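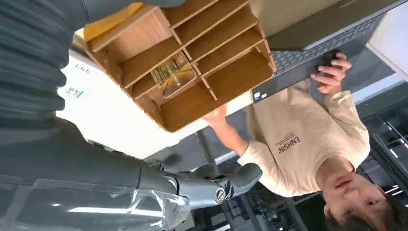
O clube de robótica da escola Daneshvar vai à mostra regional em junho, e eu passei uma tarde inteira com a turma para ver em que pé andava a coisa. Cheguei às duas, a contar ficar meia hora, e saí já de noite e com fome!

O projeto chama-se Kamo e a ideia é fácil de explicar e chata de fazer: um braço com mão articulada que arruma material de escritório num organizador de madeira, daqueles de secretária com divisórias. Tirar um cartão de um compartimento, pô-lo noutro, não deitar nada ao chão. Parece pouco, mas os compartimentos são estreitos e os dedos do robô são grossos, e basta um desvio pequenino para bater na divisória (ouve-se um toque seco e depois um suspiro coletivo).

Quem coordena o clube é a Nazanin Moradi, professora de eletrotecnia, que me recebeu com um café na mão e a frase "não te encostes a essa mesa". Disse-me que são 11 alunos este ano, quase o dobro do ano passado, e que a maior parte nunca tinha programado nada antes de setembro. O trabalho divide-se por grupos: uns tratam da mão, outros do código, e há dois que passam os dias a inventar tarefas cada vez mais malvadas para o robô falhar.

Um desses dois é o Parviz Amini, que me mostrou a lista das tarefas com um orgulho enorme. A preferida dele é a do cartão fininho encostado ao fundo do compartimento, sem folga para meter um dedo por trás. "Com uma caneta é canja, com o cartão é que se vê quem treinou", disse ele. Até agora já registaram cerca de 1000 tentativas, todas apontadas numa folha de cálculo que a turma trata como se fosse um álbum de família – com comentários à margem, alguns impublicáveis.

A Shirin Sadeghi está no grupo do código e explicou-me a mudança grande deste período. Antes, os movimentos estavam todos escritos à mão, posição por posição, e qualquer mexida no organizador estragava tudo. Agora o Kamo começa por procurar a borda do compartimento com a câmara e só depois decide por onde entrar. Ficou mais lento, isso ela admite sem rodeios, mas na prova da mostra o organizador vai ser deslocado entre rondas e a versão antiga não tinha hipótese nenhuma.

Perguntei pelo dinheiro, claro. As peças vieram em boa parte da Dokitz, uma oficina aqui do bairro que oferece os restos de encomendas, e o transporte para a mostra ainda está por resolver. A Nazanin já pediu a carrinha à direção e espera resposta. Se não vier, vai tudo no carro do pai de alguém, desmontado e embrulhado em mantas.

A prova tem 5 rondas e a equipa só pode levar duas pessoas à mesa de cada vez, o que deu uma discussão bem animada enquanto eu lá estava. Ficou decidido que a Shirin vai sempre, por causa do código, e que o segundo lugar roda. O Mojtaba Shirazi, do grupo da mão, ofereceu-se para as rondas todas e foi vaiado com carinho.

Do lado dos adversários, o nome que mais ouvi foi o da Clornell, a escola que ganhou no ano passado com um robô que dobrava panos. A turma viu o vídeo tantas vezes que já sabe de cor o momento em que o público bate palmas. Têm respeito, mas medo nem por isso.

Quem quiser ver o Kamo antes da mostra pode passar pela sala do clube, no piso de baixo, depois das quatro da tarde. Eu volto lá de certeza – o Parviz prometeu-me que me deixava escolher uma tarefa, e já ando a pensar numa com clipes.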